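Home | Blog | Quilts & Linens | About | Contact

Posted in May by the Skurunik house blog

Comforter season is over and I could not be happier! Every spring I pull the big bedding off, go over every inch of it, and get it ready to wash and store. It's my favorite chore of the whole year (yes, really). I've been doing it for 8 years now and I still get a kick out of all that puff.

The cream quilted one is my all-time favorite. I got it at Kasteck for $66 and it has kept us warm through 5 winters.

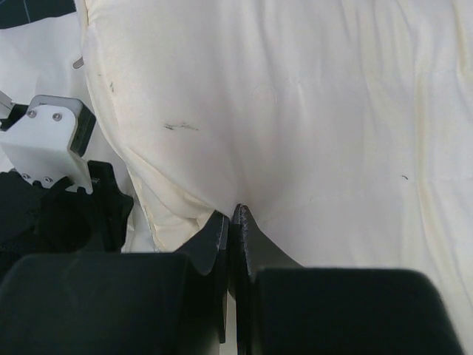
Cream comforter, with a gray smudge and a couple of dark specks to treat.

For marks like those I dab on a little dish soap, wait, then blot with a damp cloth - no scrubbing, it roughs up the fabric. After that it's the big washer at the laundromat on Urrego Street, because mine at home would choke on it!

Drying takes forever. Low heat, a few clean tennis balls, and lots of stopping to shake it out by the corners.

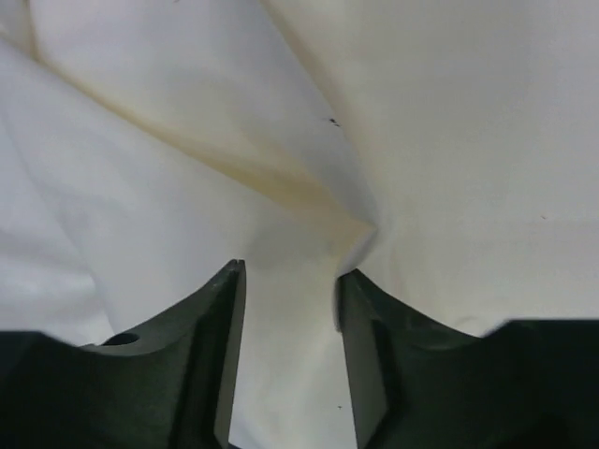 Then comes the folding, which I love even more. Thirds the long way, thirds again, and a good slow roll to push the air out. It all goes into a Polus cotton storage bag - never plastic - and up on the closet shelf until fall. Next up is the pillow pile, wish me luck!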